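Workshop Tips: Trying Out Robot Hands Without Losing Your Mind or Your Screws

Fri 18 December – by Maritza Inga

I love comparing grippers. Give me a bench, two hands that bolt onto the same arm, and a pile of small stuff to pick up, and I'm gone until dinner! We've been through a lot of them for the Nidley project (mostly the Kama fingered hand and the Falska two-jaw), and these are the tips I keep repeating to people who are setting up their first comparison at home or in a shared shop.

Pick your objects before you pick your hand. If you choose them afterward you'll lean toward whatever the hand is good at, I promise. My kit is five things: a card, a small box, a marker, a soft sponge and a spoon. Keep them together in a zip bag and don't lend them out.

Tape the floor. Bright tape, straight lines, proper corners. It shows everyone where the arm can reach, and if the base gets bumped you can put it back where it was. Yellow shows up beautifully on dark carpet. Rub it down hard with the back of a spoon (see, the spoon is useful already) and peel it slowly when you're done so the glue stays with the tape.

Look at your cables from the hand's height. Get down there, or borrow the wrist camera's view for a minute. A thin cord that you'd step over all day is right where curled fingertips like to go. Same with floor outlets: note where they are and keep the low moves away from them.

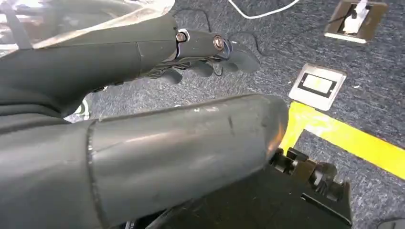 Fingertips down over the carpet, with the yellow tape line off to the right.

Check the bolts at the finger joints every time you start. I put a dot of paint pen across each bolt head and onto the shell next to it, and if the two halves of the dot don't line up, out comes the hex key. Melahat Dönmez taught me that one and it has saved me more bad afternoons than any software update. Snug is plenty – these are small threads.

Change one thing at a time. New hand, same arm speed. New speed, same hand. I know it's tempting to swap the camera while everything is apart, but then your notes are mush. Mine go in a cheap spiral notebook with one line per grab: object, hand, speed, held or dropped, and a word or two about how. We passed 3,001 lines in that notebook series and I still flip back through the February pages.

Try your flat things at the edge of the table. A card lying in the middle of a desk is miserable for almost any fingered hand, while a card handed over in the air is a treat. Do both and write them on separate lines. The Kama did 287 handovers for us before I had to touch a fingertip, and I was grinning the whole time.

A divided tray makes a great target, too. Big compartment first, narrow ones once you trust your aim. Clear the desk as much as you can, and give the handheld controller a spot of its own where you can grab it fast.

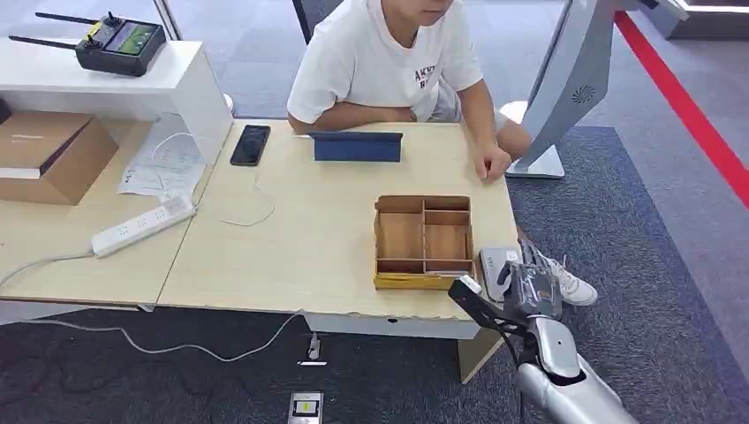
Do I need a camera at the wrist if I already have one up high?
Start with the high one and learn the table with it. Add the wrist camera when you get to small parts, where the hand itself blocks the view from above.

One more for the soft-fingertip crowd: wipe the pads with a barely damp cloth and let them air dry before the next round. Dusty pads slip on cards and you'll blame the hand. And if you're ordering spares from Değirmenci, get the pads in pairs so both sides wear the same!

14 comments | 5 shares

Questions or tips of your own? Write to Maritza through the contact page. © Nidley Workshop Notes. Back to top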